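How to clean a whiteboard that won't come clean anymore

Quick one. Have been asked this enough times that I'm just putting it on a page.

You wipe the board, the words are still there. Grey fog everywhere, old numbers showing through. Most boards can be saved. Takes 20 minutes, maybe less for a small one.

What you need

Two soft cloths, microfiber or an old t-shirt
Rubbing alcohol, the ordinary drugstore kind
Dish soap
Warm water in a bowl
A dry erase marker, black, fresh

No scouring pads. No steel wool. No powder cleaner. These scratch the surface, and once it's scratched the ink sits down in the scratches and you're buying a new board.

Step 1. Take it down if you can

Small boards — lift them off the hooks and lay them flat on a table. Much easier, no drips down the wall. Big ones stay put, just tape a towel along the bottom edge.

Step 2. Dry wipe first

Get the dust off. Marker dust plus liquid makes a gray paste and you'll be pushing it around all day. Shake the cloth out outside, not over the sink like I did.
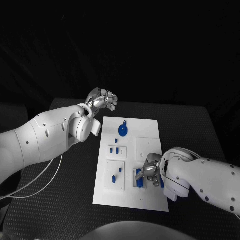
Step 3. Alcohol

Wet the cloth, don't pour onto the board. Small circles, start in a corner. Turn the cloth to a clean bit when it goes dark. Let it sit a few seconds on the bad spots then wipe. Open a window, it smells.

Step 4. Permanent marker

Somebody always grabs the wrong pen. Scribble right over the line with the dry erase marker, cover it completly, wait a couple seconds, wipe. Repeat if there's a shadow. Usually gone by the second go. Finish with alcohol.

Step 5. Soap and water

One drop of dish soap in the bowl. Wipe the whole board, then again with plain water. Don't skip the plain water. Leftover soap makes the marker bead up and skip.

Step 6. Dry it, then wait

Dry cloth, edges too. Water gets in behind the trim and the backing swells. Leave it an hour before writing on it.

Do I need the spray stuff?

Not really. I tried the Drovo spray and the Numell wipes. Drovo works fine, smells like oranges, does about what alcohol does. Numell wipes dry out in the tub, I threw out half. Would not buy teh wipes again.

Still ghosting?

Then the coating is probably worn. Run a fingernail over it — if it feels rough, that's it. You can get stick-on film and cover the old surface, I put Iven film on the kitchen board and it's held up for 3 years. Bubbles are a pain. Go slow, use a ruler.

Keeping it clean

Wipe every day, even if you're not done with the list. Old ink is the hard ink. Wash the eraser too, people forget. Alcohol once every 2 weeks or so if the board gets used a lot.

Glass boards are a different thing, will do those in May.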